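Notebook, tube rack task
25 August 2024

Picking up from the last entry, where I had announced that the wrist offset was fixed. The wrist offset was not fixed. I had corrected it in the config for the old hand and then run the new hand all morning, wondering why every approach came in high and to the left. Copied the value over, restarted, and the arm now goes where I point it, give or take my own pointing.

Goal for this block is 78 clean demonstrations of the tube pick, by remote control, glove on the right hand and pedal under the left foot. Task as written on the Bernalico sheet: hand starts clear of the rack, comes in, takes one tube, lifts it clear, puts it back in a different hole, hand withdraws. The sheet says "naturally." I have now done this so many times that I no longer know what natural would look like, and I caught myself at lunch taking a fork out of the drawer with a straight wrist and a pause before closing.

Count at the end of the day is 65 recorded, 23 thrown out. That leaves me well short, and I am writing this down so that whoever reads the sheet doesn't get the cheerful number.

Why the rejects, in order of how annoyed I was:

Pedal. I lift my foot when I concentrate. The recording pauses, the arm holds, I carry on moving my hand, and when the foot goes back down the arm has some catching up to do. Firnside's fix limits the catch-up speed, so nothing gets flung any more, but the jump is still there in the data and I don't want anything learning it. Have taped a wooden block behind my heel. Crude, helped a lot.

Thumb. The glove thinks my thumb is further across than it is. Recalibrating gets me a good half hour, then it drifts. I've started doing it every time I refill my coffee, which is at least a schedule.

Second thoughts. Going in for one tube, changing my mind and taking its neighbor. A person watching would forgive it. In the replay it looks like the hand has lost its nerve.
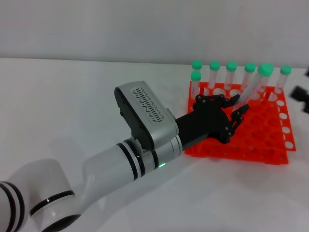

The pinch from the side is still the hard part. Coming straight down on a cap works fine with the two-finger gripper, but the hand wants space around its knuckles, and neighboring tubes are exactly what takes that space away. What I've settled on is to come in low on the near side, get the fingertips onto the body of the tube, and let it lean before I commit to the grip. Leaning costs a little time and saves a lot of knocked neighbors. The older notes say to keep the tube vertical throughout. I wrote the older notes. Ignore them.

Putting it back is worse than taking it out. The rack has two layers of holes and the tube has to find both. From the operator's chair I can see the top layer well and the bottom one hardly at all, so I've been doing it by feel, on a rig that gives me no feel. Small circles with the wrist, wait for it to drop. I kept those demos in. If the policy learns to make small circles and wait, I will count it as one of the more sensible things I've taught anything.

Tried hand-guiding for comparison, arm in free-drive, me pushing it around by the forearm. Lovely smooth paths. Useless for the fingers, which I can't move with my own hands without getting my sleeve all over the head camera view. Could record the arm path that way and add the fingers after, as the Carretero people do, but then the two don't quite agree about when contact happens, and contact is the whole job. Sticking with the glove.

Ran the February checkpoint before shutting down, purely out of curiosity. 28 tries. It reaches for the rack with great confidence and closes on the air just beside the tube, every time the same distance off. I suspect it learned my wrist offset. It is the most faithful student I've had.

Lighting: leave the overheads on and the blind down. With the blind up the clear tubes pick up a stripe from the window, and the stripe moves through the afternoon. I lost a set to this once already and would like not to again.

To do next session:
Move the chair left so I can see the lower layer of the rack.
Recalibrate the glove before the first take and write the time down.
Vary the starting holes more. I keep favoring the back.
Ask Lollena whether the replacement fingertip pads have shipped. The current ones are getting shiny.
Delete the old hand config so I can't do that again.

Backed up the set under today's folder, rejects in their own subfolder with the reason in the file name. Most of them say "foot."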